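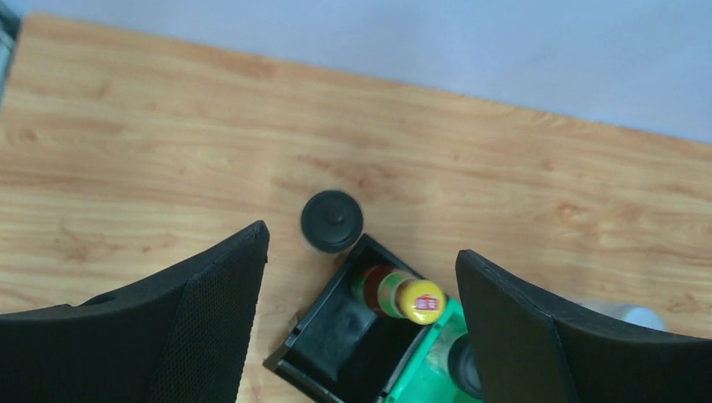 Henow two-arm sorting cell: notes from the Skukero open day

I went to the August open day at Skukero to look at the Henow cell for small-container sorting. We currently sort returned condiments and dry goods by hand at Misamum, so the question was narrow: can it handle mixed shapes without custom fingers? I had 70 minutes at the cell, most of them with Aarne Rissanen, who runs applications there.

Hardware

Two arms, bolted to a black plate along the front edge of the table. Each has a two-finger gripper with a camera housing on top. The finger pads have a fine mesh-like texture, and the fingers are wide. That is good for jars and less good for reaching into a bin that already holds something.

Cabling is the weak point of the build. The camera cables run in open loops down to the bases, and small bundles of red and black wire sit exposed by the left base. I would want all of it sleeved before it goes near a production floor. The mounting plate on the demo unit is scuffed, with paint marks.

Bins and containers

The three bins are joined in a row: black, green, red. During my visit, brown bottles were assigned to black, black-capped jars to green and lidded canisters to red. Changing the assignment took Rissanen 9 minutes from the operator screen, including a restart.
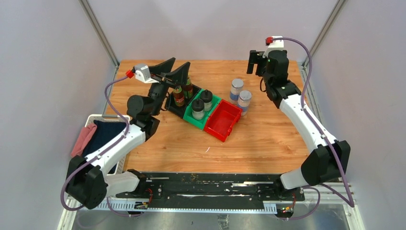
Performance

I asked for 10 consecutive picks of mixed containers and got 9. The miss was a bottle lying on its side, gripped too close to the cap. The cell stopped and waited for an operator, as configured. Moves are slow next to the Hirvonen unit we trialed.

Price and verdict

The bin set and spare finger pads are quoted at 3755 as a package, arms excluded. Worth a second visit with our own containers. I would not order on the basis of the demo set alone, and I have asked Skukero for pad wear data.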